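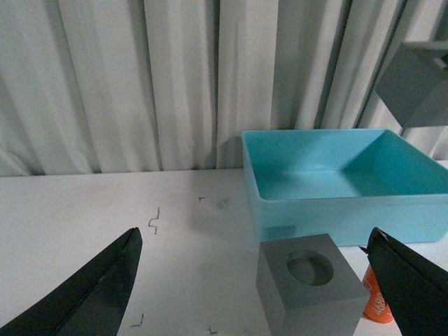

How many demos before it stops being dumb?

Posted by stoltirora_fan in Teaching by Demonstration

I'm driving a single arm by remote control to put blocks and a cylinder in a bin. I've recorded 70 runs and trained on all of them with the stock Gendeo settings. The arm now goes to the bin with great confidence, frequently without bringing anything. Do I need 500 runs? 3,000? I have a job.

hondia_refugee

Before you record more, watch what you have. My first batch was mostly me dithering over the block while I remembered which stick did what, and the arm learned to dither beautifully. Pick one order for the pieces and stick to it. Then look at your releases. I lower the piece below the rim and only then let go.

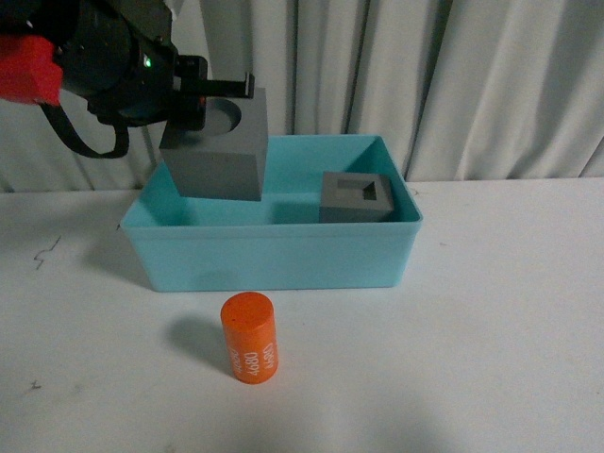

Block with the round hole over the bin, square-hole one already inside, cylinder still on the table.

If half your runs drop from up high and half don't, it will split the difference – badly. I threw out every run with a fumble and did better with fewer.

gripper_widow

just get more data

solanki_basement

Partly agree with the first answer, but keep some fumbles, provided you recover from them. Otherwise it misses once and has no idea what comes next. Also check where you hit stop. I was cutting mine off the moment the last piece left the fingers, so the arm never learned to leave. Now I back out, close the gripper and wait 4 seconds before ending the run.
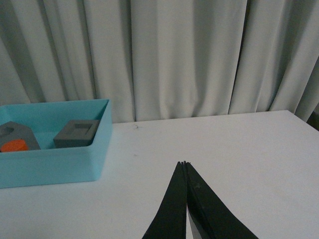

All three pieces in the bin, fingers empty and off to the side.

Move the start positions a little between runs, too. Mine had memorized one patch of table.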